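Help wanted at the block table (paid, a few hours a week)

Hello again from Judska! I'm looking for people who like putting small things in the right place, and if you've just looked round at your own desk and nudged a pen straight, please keep reading.

I'm Jasmina Ionescu and I look after the layouts for our sorting and stacking study. Most of my day goes on a long work table topped with brown cardboard, which I've marked out into big rectangles with dark blue tape. Small coloured cubes go into the rectangles, or next to each other, or on top of each other, and then it all gets cleared and set out again from a new sheet. I love it (my sister thinks I've lost my mind), but there are 500 layouts on the list and I can't do them all myself.

What you'd be doing: reading a layout sheet, putting the cubes where it says, ticking the sheet, and tidying up for the next one. You'd also help me re-tape the grid when the lines start to lift, so a steady hand with a roll of tape is a real plus. Boris Radulović will show you his trick for getting a long strip down without a wrinkle. I still can't do it.

You don't need any qualifications. You do need to be 18 or over, happy on your feet for a couple of hours, and able to tell left from right on a sheet that's been turned upside down. Sessions are 3 hours with a proper tea break, and we pay £39 a session plus your bus fare. There are morning and afternoon slots and you can swap between them.
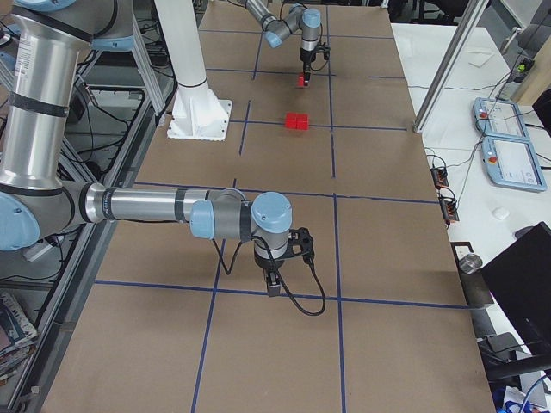 Do I have to get the cubes exactly square to the tape?

Close is fine. If the sheet says two cubes side by side, they should be touching, and a bit of a slant doesn't matter unless the sheet has a star on it.

To apply, send me a few lines about yourself and the times you can manage by April 6, 2026. No CV please, I won't read it! Hina Kakakhel does the rota and she'll ring you to fix a trial session, also paid.

Comments

Vlasta Živković: Did this in January and really enjoyed it. Bring flat shoes. Is the re-taping still done on your knees?

Jasmina: Standing up now, Vlasta, you'll be glad to hear. Come back!

Teófilo R.: Can two of us apply together? My wife is much neater than I am.

Jasmina: Please do, both of you. Just put both names in the message.

Contact | © Judska | Back to top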